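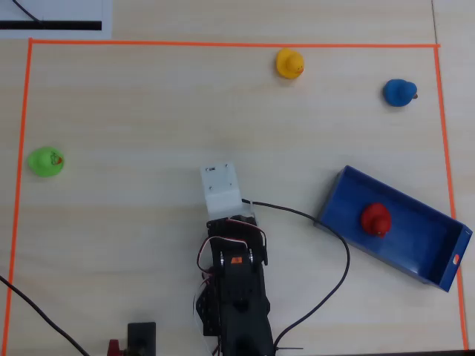

When will the sculpture trail at Manddale open?
The first four pieces go in along the canal path in July, and the last three follow once the ground by the old lock has been made good.

That's the question I get asked most, so I've put it at the top. Now for the rest of it!

Since my last report I've finished the full-size clay for the otter and taken the mould off it, in five sections (I'd planned on three, but the tail had other ideas). The heron is further behind. I wasn't happy with the legs, which looked fine in the studio and far too thin once I'd stood a cardboard version out on the bank, so I've started them again with a thicker steel core. It has cost me a fortnight and I think it's worth it.
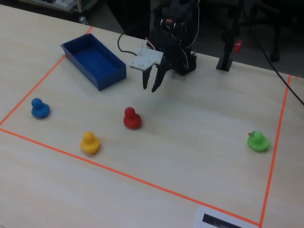

The Kovalchuk foundry have seen the otter mould and are happy to cast from it. Their price for the bronze has gone up a bit, and the difference is £1,125, which I can cover from the contingency without coming back to you. That leaves £1,574 in the pot for all 7 pieces, and I'd like to keep hold of as much of it as I can for the fixings. Erkano are doing the stone plinths and have sent over samples. I prefer the darker one, as bird mess will show less on the pale top edges if we chamfer them, but I'd be glad of your view.

The school workshops have been a joy. We did two sessions on modelling in wax and the children came up with a water vole so good that I've pinched its pose for mine (with permission, and their school will be named on the plaque).
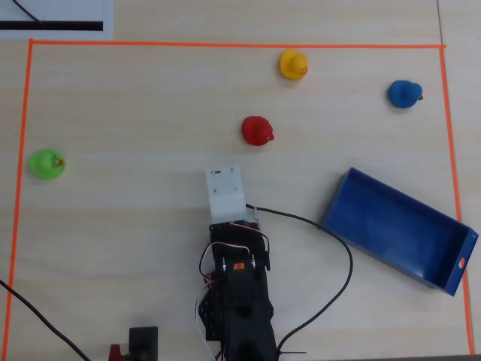

Still to sort out: the wording for the Distier bench, which has to go to the council in both drafts, and the insurance for moving the heavy pieces along the towpath. I also need a yes or no from you on lighting. I'm leaning towards none, partly for the bats and partly for the cost of running a cable that far.

Next claim form is attached with the foundry's quote. The heron's legs should be done by the time you read it.

December 3, 2023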